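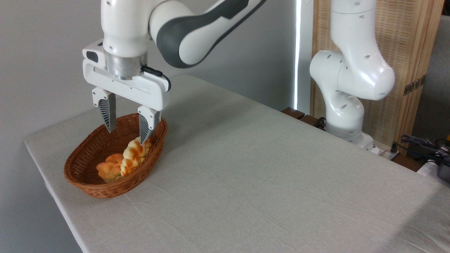 Issue 2

About us

Hi, and welcome to Pirkdale! We're a small shop in Fliltville that gathers examples for robots to learn from. If you've ever wondered how an arm learns to pick up a bread roll without flattening it, well, somebody had to show it, over and over, and there's a fair chance that somebody works here.

I started Pirkdale in what used to be a carpet showroom (the lighting was already good, and I got to keep the sofa). Before that I spent years setting up arms on packing lines, where every box is the same box and it shows up in the same place all day long. I liked that work. But I kept going home to a kitchen where nothing is ever in the same place twice, and thinking, how would you even begin to write that down? You can't, really. You show it. So now I run a place where people show it.

Our days are pretty simple to explain. We dress a table, pick a task and take an arm through it by hand while everything gets recorded: the video, the joint angles, how far apart the fingers are, all of it. One time through is one example. Then we move things a little and go again. A basket gets turned, a roll gets swapped for a longer one, the cloth gets tugged so the creases run another way. For a typical task we collect 200 examples, and for the fussy ones we go to 1,000. Bread is fussy!

I could talk about bread all day, so bear with me. A braided roll is a wonderful thing to learn on. The twists give the fingers somewhere to go, but they also mean there's a good way to come at it and several bad ones, and when two rolls are lying side by side in a wicker basket you've got a neighbor to worry about and a rim to clear on the way out. Come in with the fingers too close together and you poke the crust. Come in too wide and you bump the other roll. Our operators get a real feel for it after a week or two, and you can tell who recorded what just by watching the wrist.

We set our tables up the way people live with them. That means tablecloths with wrinkles, wicker, wooden things, curtains, furniture in the background. I've had visitors ask why we don't use a clean white bench and I always give the same answer, which is that I've never eaten breakfast at one. Daylight changes as the morning goes on, and we let it. If the model on the other end is going to work in somebody's dining room, it had better have seen a few shadows.

We also keep the flubs. A roll that gets dropped on the cloth and picked up again is a perfectly good example of picking a roll up off the cloth, so it goes in, with a label saying what happened. What we throw out is the sloppy stuff, where the operator was tired or the recording skipped. Every example gets watched all the way through by a person who didn't record it. It's slow, and I've lost a job or two over how slow it is, but I sleep fine.

Our tools are a mix. We label everything in Fillumus, a program we wrote ourselves and have been grumbling at ever since (the search box finally works, hooray). Our longest running project is called Hosoda, and it's all table work: serving, clearing, sorting, passing things from one side to the other. Most of what we learned about baskets we learned there.

Operators work 60 minutes at a stretch and then swap out. I tried longer shifts early on and you could see it in the data, everybody's hands got lazy right before lunch. Between turns they reset tables, label, or argue about whether a bagel counts as the same task as a doughnut. (I say no. I'm outvoted.)

Do you need experience to work here? Nope. Some of our best people came from bakeries and sewing shops, and one had never touched anything fancier than a drill. If you're patient and you notice small things, we'll teach you the rest. We take on new folks in April, and we open the door to visitors on Monday afternoons. Come on by, try moving an arm yourself, and please don't wear noisy bracelets, we're often recording sound.

If you've got a task you'd like examples for, write and tell us what's on the table, what has to happen to it, and what "done" looks like to you. That last part is the one people forget, and it saves us both a long phone call.

Comments

breadandbutter: Do you use real rolls or fake ones? I bake and I'm picturing a lot of crumbs.

Pirkdale: Both, depending on the task! Real ones squash differently, so we like to have them in the mix. And yes, crumbs everywhere.

oldlinehand: Ran a packing line myself for years. The bit about the same box in the same place made me laugh. Do you ever do two arms at once?

Pirkdale: We do, for passing and for anything that has to be held steady. It takes a lot more practice.

fliltville_mom: My son came on a Monday and has talked about nothing else. Is there a lowest age for visits?

tk_44: Bagel and doughnut are the same task. Sorry.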